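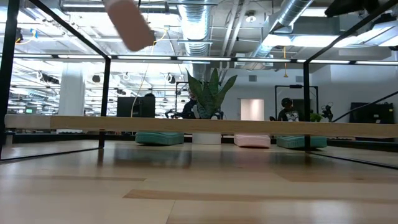 Pads, beam and potted plant on the pale-wood table.

Torna Soft Goods Notes
README, version 3

Contents

This folder holds the written notes, fabric records and placement sheets for the soft items kept on the Torna tables: flat pads, padded rolls and padded panels. It also covers the few hard items that share a table with them, mainly the long wooden beam and the potted snake plant.

The notes were started by Roswitha Eder as a way to keep track of which covers were in use. Adanech Woldegiorgis added the placement sheets in March, and the two sets have been kept together ever since. If you only need the fabric records, you can ignore the placement folder completely.

Folder layout

items.csv – one line per item, 184 lines
fabric.csv – cover color, texture and care for each item
placement/ – one text file per table layout
notes/ – free-form remarks, oldest first
old/ – version 1 and 2 files, kept for reference

Columns in items.csv

item_id: a short code, never reused
kind: pad, roll, panel, beam, pot or other
color_name: see the color section
shape_note: free text, often blank
cover_state: good, worn, stained or replaced
entered_by: initials

Cells with no value are left empty. Earlier versions used a hyphen for this, and a few of those may still turn up in shape_note.

Colors

Color names were the biggest source of disagreement in version 1. One person wrote teal, the next wrote green, and the same cover ended up on two lines. Version 3 uses a fixed list. Teal and pale pink are the two names used for the flat pads. Gray-green is reserved for covers that look more muted than the teal ones. Judge the color with the item on the table under the ceiling lights and pick the nearest name. Please don't add new names to the list without asking Costel Georgiou, who looks after it.

Texture

The texture column has four values: smooth, ribbed, dotted and unknown. Dotted covers any fabric with a fine, regular pattern of small raised points, woven or pressed. Use unknown if you are working from an old note that doesn't mention the surface.

Padded items with sections

Some items are made of several padded sections. Give each item a single line in items.csv, however many sections it has, and describe the parts in shape_note. "Roll, grooved" is enough for a roll with shallow grooves across it. Loose parts that have come off an item get their own line only if they are going to be kept. 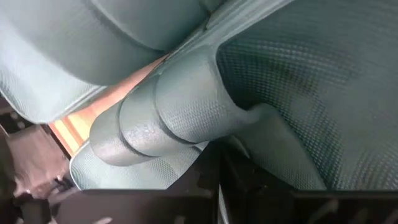
How should the fabric covers be cleaned?

Wipe them with a damp cloth and mild soap, working along the grooves first and then over the flat parts. Let the cover air-dry before it goes back on the table, and change cover_state if a mark stays behind.

Placement files

Each file lists the items on a table from left to right as seen from the front, one per row. A beam that lies in front of the other items goes on its own line at the top, marked "front". Plants are listed by their pot. Height is not recorded.

Table names come from the Stokitz floor plan. The Drurnberg tables used an older naming system, and their files were moved to old/ when version 2 came out.

Known problems

– Two item codes in version 1 were given to different pads. Both were retired in version 2.
– Hagos Negash found several rolls entered as pads. These have been fixed in items.csv but not in notes/.
– Cover care for the Mészáros fabrics is incomplete.
– Dates are missing from most of the early remarks.

Corrections

Send corrections to Forough Ranjbar with the item code and the column name. Keep remarks in notes/ under 600 characters each – longer ones should be split into two files.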